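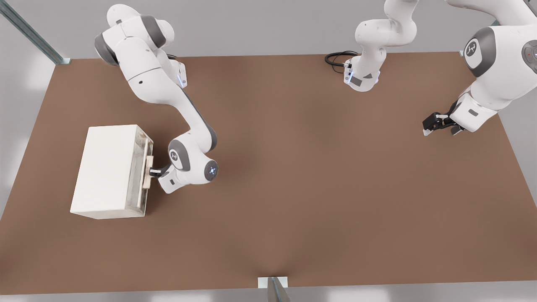

Grurkarum District Honour Boards – second progress report to the Verbruggen Fund

Period covered: August to 30th December

Hello again, and sorry this one is landing in the dead week after Christmas. I wanted the Zillach figures in before I wrote it and they only came together last week.

Where we're up to

The short version is that the recording is done for Grurkarum and Zillach, and half done for Flarkevach. The database now holds 3321 entries. An entry is one name on one board, stone, window or tablet, so a bloke who turns up on the school board, the Methodist tablet and the town obelisk has three. Once I'd matched up the repeats, those entries came down to 1615 individual people, and I expect that to move a bit as I find more duplicates (there are a lot of cousins with the same initials in this district, and they all seem to have joined the light horse).

Of those people, 197 still have no service record against them. Some will be spelling. The signwriter who did the Zillach hall board clearly worked from a list somebody read aloud to him, and I've already untangled a few surnames by saying them out loud in my kitchen. Others may have enlisted under another name, or joined up in New Zealand or England. A few I suspect never left the state and were added because their mothers were on the hall ladies' auxiliary, and good on them.

The Zillach boards

This was the big job of the half and I loved it! There are four boards in the hall, all varnished, all hung too high, and one of them had been behind the badminton net storage since at least the eighties. I borrowed a platform ladder and copied everything by hand first, then photographed each panel with the lamp off to one side so the gilt showed up. The gold leaf on the First World War board has gone almost completely in the bottom right column, but the lettering was cut lightly into the timber before it was gilded, so you can still read it with the light raking across. I got every name in that column except one, which I have down as "J. or T., surname begins Mc".

The hall also has a framed roll on paper from the Boer War, with eight names. It wasn't in my application because I didn't know it existed. I've recorded it anyway and haven't charged the grant for the time.

Flarkevach

Slower. The obelisk in the park is finished, all four faces, and so is the avenue of trees, or what's left of it. The avenue was planted with a brass plate per tree and the plates have wandered over the years – some are in the museum drawer, three were in a shed at the bowls club, and one is screwed to a tree that is plainly the wrong species and far too young. I've noted where each plate is now and, where the planting plan shows it, where it ought to be.

The two Flarkevach churches are still to do. The former Presbyterian one is a private house these days and the owners have been lovely about it, but they're renovating and asked me to wait until the floor is back in. St Mark's is open and I'm booked in once the January services are over.

Things that went wrong

I lost most of a week in spring to a spreadsheet problem. I had sorted the surname column without the rest of the sheet, saved it, and carried on working for two days before I noticed that everybody had somebody else's regiment. The handwritten notebooks saved me. I now keep a dated copy at the end of each session and I'd recommend it to any of your other grantees.

The other one is the north face of the Grurkarum memorial. It was cleaned a while back with something too harsh and the sandstone is coming off in flakes under the lettering. I haven't touched it. I've passed my pictures on to the council and asked for a conservator to look before anybody gets out a hose. Nothing back yet, but I'll keep ringing.

Money

Spending is under where I thought it would be. The main items were fuel, the ladder, scanning at the library, and certificates for the hard cases. I have $300 left in the travel line and would like your okay to move it to certificates, as I've got a fair few on the wish list and only a couple of trips to Flarkevach still to make. Receipts are in the folder, sorted by month, except for one servo docket that went through the wash. I've left that one out of the claim.

What's next

St Mark's first, then the old Presbyterian tablet whenever the floorboards allow. After that it's back to the unmatched names. I'm also planning an afternoon at the Grurkarum library with the draft list printed out in big type, so families can come in and mark it up. The last one of those got me two maiden names and a very good sponge.

The searchable version should be ready for you to look at before the final report. If you'd like a peek at the rough one sooner, let me know and I'll send the link – just don't mind the column headed "???", that one's for me.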